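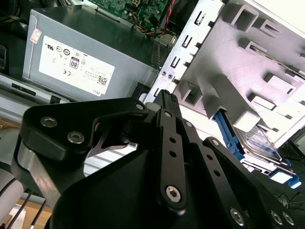
Gondal Forums > Learning from Demonstration > Collecting data

Thread: How many demos before you trust a PC teardown policy?

dusgate_dan
Posted 28/04/2021

Hi all, long-time reader, and this is my first real post, so please be kind! We're a small electronics recycling shop and I've been teaching our arm to take old desktop towers apart. The goal for now is modest: get the hard drive out and leave everything else alone. I've recorded 313 demos by hand so far, all teleoperated with the wrist camera running, and my shoulders are letting me know it.

The trouble is the policy does lovely work on the tower model I recorded most and then goes to pieces on anything else. It heads for the power supply like that's where the treasure is. Do I keep recording more of the same, or start mixing in other cases?

soldermoth
Mix them in, and do it now. I made the same mistake with printers a while back and ended up with a very confident arm that knew one printer (a fine printer, but still). I'd do 35 demos on each new case before adding another one to the familiar pile. Also, are you changing how the tower sits on the table? If every demo starts with it square to the arm, that's what it learns.

dusgate_dan
Um. No, I have tape marks on the table and I've been so proud of them. I guess those are coming up tonight!

KettleAndRivet
I'm going to disagree a little with soldermoth, in a friendly way. Variety is great, but I'd get one case solid first so you know your setup works from end to end. When I mixed everything together early on, I couldn't tell whether a failure came from the data, the camera or my own sloppy driving – and it was mostly my driving. Go back and watch 50 of your recordings at normal speed. I threw out 18 of mine for hesitating over the latch, and the next training run was noticeably calmer.

soldermoth
Fair point about the watching, I'll give you that one. I still say the tape has to go. And I wouldn't throw out every hesitation, either. If you slip, back off and try again, that's a recovery, and the arm needs to see a few of those or it'll freeze the first time it misses.

KettleAndRivet
Recoveries, yes, keep those! I mean the ones where you hover for ages deciding what to do. The policy picks that up too, and then it hovers.

wutari_user
Can I add lighting to the list? Shiny drives and bare metal inside a case look completely different when you move a lamp, and a wrist camera gets in close enough for the glare to wash out whatever you're reaching for. We run the Wutari logger, and I just type a short note with each session saying where the lamp was. It takes no time and has saved me a lot of guessing. I never did settle whether a diffuser helps. Somebody at the Drelstead meetup swore by one, but my results went both ways.

dusgate_dan
You've all been so generous, thank you. Plan for now: watch the old recordings, keep the recoveries, drop the dithering, and pull up the tape. After that I'll bring in a second case and turn it a bit differently each time. I'm hoping to have something to show by September, work permitting. wutari_user, do you note the lamp by angle or just "left" and "right"?

wutari_user
Just left, right or overhead. I tried angles for a while and got too lazy to measure them.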